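Setting up your first tidy-up task with the Plalik kit

At Luveda we rented the Plalik kit in March, for 295 a month with the arms included. Keisha Ferreira has asked me to write down the steps for new users. You need the tablet and a free afternoon.

Start with the grip. Open the Hands menu, choose "Soft bottle" and put the force at level 2. With a higher level, thin plastic bends and the label may slide under the fingers. Let the hand close slowly and check the wrist view before you lift. 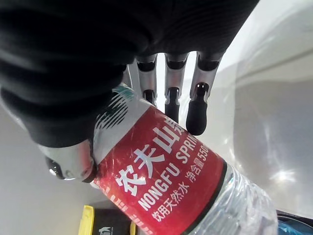
Wrist view during the grip on a Nongfu Spring water bottle.

When the grip is good, save it under a short name. The kit keeps 896 saved grips, so you can make several for one object.

Next comes the bag. Change to "Thin film" and let one gripper hold the bag while the other stays open. 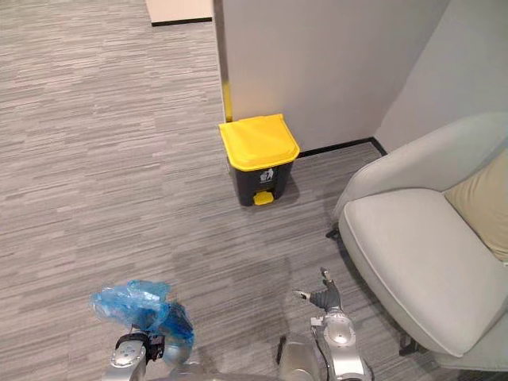
Mark the bin on the tablet map and drive there at slow speed. On carpet I prefer the lowest setting, although the manual from Fitzsimmons permits the middle one. Stop before the bin and run "Release" once by hand before you make it automatic.

If the arm stops with a force warning, press Pause, open the gripper and repeat the grip step. Support at Flullside answered me the same day.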